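2021-07-25
By Meron Gidey

Chapter 2
Tires: Four Small Patches of Rubber

Every push, turn and stop your car makes goes through four patches of rubber, each one not much bigger than your hand. I love this fact! A car can weigh more than a small elephant, and yet everything it does on the road depends on a few square inches of contact. In Chapter 1 we followed energy from the fuel tank to the wheels. Now we follow it that last little distance, down to the pavement.

A rolling tire is always changing shape. The part touching the road flattens, then springs back round again as the wheel turns. Rubber doesn't give back all the energy that went into bending it, and the part it keeps becomes heat. We call this rolling resistance, and the engine has to work against it the whole time the car is moving (so does the motor in an electric car, by the way). A soft tire bends more, so it wastes more.

Pressure changes with temperature, too. Dagim Kassa, who let me follow his delivery van for this book, set his tires on a warm afternoon in April and checked them again after a cold night. They had dropped by 2 psi without losing any air at all – the same air was simply pushing less hard. We'll work through the math later in the chapter, and it's easier than you may fear.

Then there is wear. Tread rubs away as fine dust, some of it small enough to drift in the air and some of it washed into drains. Cars with no tailpipe make it too. How much depends on weight, road surface and driving style, and we'll look at each one.

The main project for this chapter is a tire log. Choose one car, get the owner's permission, and record the pressure in all four tires every morning for 12 days, along with the outdoor temperature. A notebook is fine in the driveway, but you'll want to move the numbers to a spreadsheet before you start graphing, and an open laptop on a long table like the one in Figure 2.1 leaves plenty of room to spread your pages out beside it. Keep the readings that look wrong – they make the best class discussions.
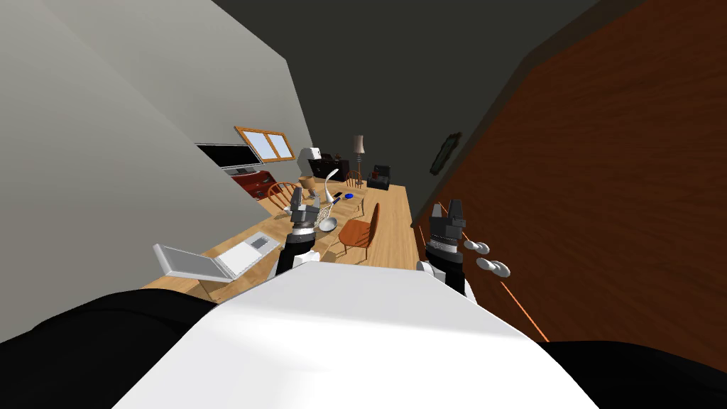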